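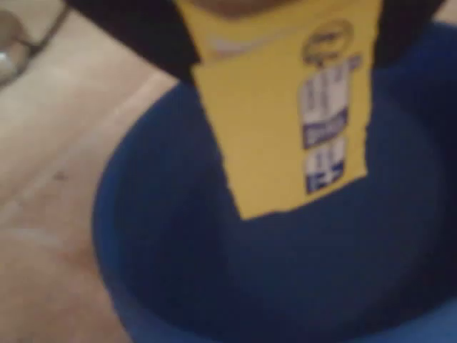

4.2 Tags and the problem of "finished"

Participants in the Stokville households agreed on where soft goods belonged. They agreed on very little else, and least of all on tags. Of the 10 households, four removed every tag before an item was put away, three removed none, and the rest held what Zieliński calls a wait-and-see position – the tag stays until somebody sits on it.

Figure 3. A yellow tag on a soft-looking blue item, with two printed label panels under a small oval logo.

We had coded a tagged item as "not yet put away," following Bhat. The households did not care for this. One respondent had kept a cushion on her sofa since October, tag attached, and considered the matter closed. Tomoana recoded the full set with tags ignored, and agreement between coders improved at once, as did the mood in the office. Up to 5 items remained in dispute, all of them in one hallway closet, and these are taken up in Section 4.3.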